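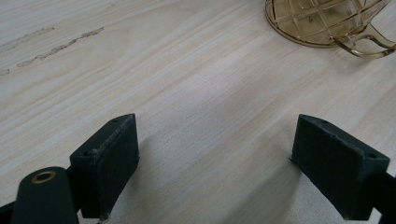 Jaws of the hand-held gripper, open over the table, with a glass cup beyond.

The Zudarbridge hand gripper is a two-jaw tool made by Emosix and used mainly for picking up household objects, cups being the traditional test of character. It is best known among its keepers for the amount of looking after it wants.

Pads

Each jaw carries a dark, matte pad with a bevelled top edge and small screw holes. The upper rims scuff and chip early in life, and the Maglaya workshop treats this as a matter of looks. Pads are changed in pairs after 700 grips, or sooner if one has begun to lean. Fitting a single new pad is possible — and is usually followed by fitting the other one.

Setting up

The jaws are opened fully over a bare patch of table and lowered until the tips sit just clear of the surface. Tables that have met the tips too often can be recognised by their owners. The full opening is set at 70 mm, after which the jaws are cycled 11 times and measured again. The second figure is the one written down.

Cleaning

Dust gathers on the outer faces and is wiped off with a dry cloth. The manual also calls for a deep clean every 100 hours, a custom observed chiefly at Stuseck.

See also: Parallel jaw; Grip pad; Tabletop repair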